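在共享工坊搭双臂台子，进度记在这一串里，想到哪写到哪。

1/
工坊在Gasov那栋楼的二层，我租了靠里的一个工位，按月付钱。台子、两条臂和黑布罩子都放在这儿，晚上十点以后走廊关灯，得自己带头灯出去。

2/
台面是Grikero的二手架子，买来时四只脚不一样高。垫了两片橡胶，又在前面加了夹子，现在推它不晃。桌面贴了哑光黑膜，第一次贴出一排气泡，撕掉重来，浪费了半卷。

3/
两条臂面对面装，一左一右。最早想并排放在同一边，走线方便，后来在纸上画了一下工作范围，两个夹爪在中间重叠的地方太小，递东西很别扭。改成对着装以后，中间这块两边都够得到。

4/
代价是容易撞。第一天就撞了一次，右臂的腕子蹭到左臂前段，漆掉了一小块。现在软件里给两边各留了30毫米的禁入带，只有递接动作的时候才放开，速度同时降下来。

5/
布罩的事有人问过。工坊的顶灯是老式灯管，下午还有一扇西窗，同一个杯子上午和傍晚在相机里是两个颜色。罩子用黑布加两根交叉的撑杆，布是按米买的，自己踩缝纫机缝的，中间留了一道竖缝，不影响用。

6/
撑杆的角件试过两版。第一版是自己打印的，壁厚2毫米，撑了一个晚上裂了。第二版加厚，填充开到100%，到现在没出问题。图纸放在Dovetti的文件夹里，要的可以自己拿，没有装配说明。

7/
接线。每条臂一路电源，急停串在最前面，一个按钮断两边。之前图省事各装各的急停，真要停的时候手忙脚乱，先按了没动的那条。这个建议所有做双臂的人一开始就合成一路。

8/
夹爪的线要留余量。腕部转到头的时候线会绷紧，我第一次扎得太死，插头被拽出来，夹爪直接没反应，查了一个小时程序，最后发现是插头。现在腕子旁边留一段松的，难看一点，好用。

9/
标定用的是Giannakopoulos那套脚本，改了读取相机的部分。两条臂各标各的，再用同一块板子对一次公共坐标。目前两边对同一个点的误差在3毫米，抓杯子够了，抓薄的东西不够。

10/
测试物件没有专门买，都是手边的。半透明的杯子最麻烦，深度图上经常缺一块，只能靠彩色图估边缘。红色的塑料盒好认，但斜着放的时候，夹爪要先转角度再下去，不然会顶到盒沿。

11/
今天下午调的是中间区域，两边都开着夹爪往里靠，看能近到什么程度。

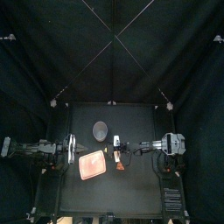 双臂在台面中间对位，杯子、粉红色塑料盒和橙色三角块都在桌上。

12/
橙色三角块是临时加进来的。平行夹爪夹三角形，两个面不平行，一使劲就往外滑。打算在指尖贴一层软硅胶，先试1毫米的，不行再换厚的。

13/
还没做完的：右臂的零点每次上电要手动确认；罩子里面散热没测过，六月以后工坊会很闷；录数据的脚本遇到掉帧会直接退出，要改成记下来继续跑。

14/
费用有人私信问。架子和布都不贵，大头是两条臂，其次是电源和线材。打印件没算钱，废掉的比用上的多。具体清单等我把票据找齐了再贴，有几张在另一个工具箱里。

15/
下一步先做递杯子，左边拿起来，中间交给右边，右边放下。程序写了一半，卡在交接的时候谁先松手，现在是等右边的夹爪电流上来再松左边，阈值还在试。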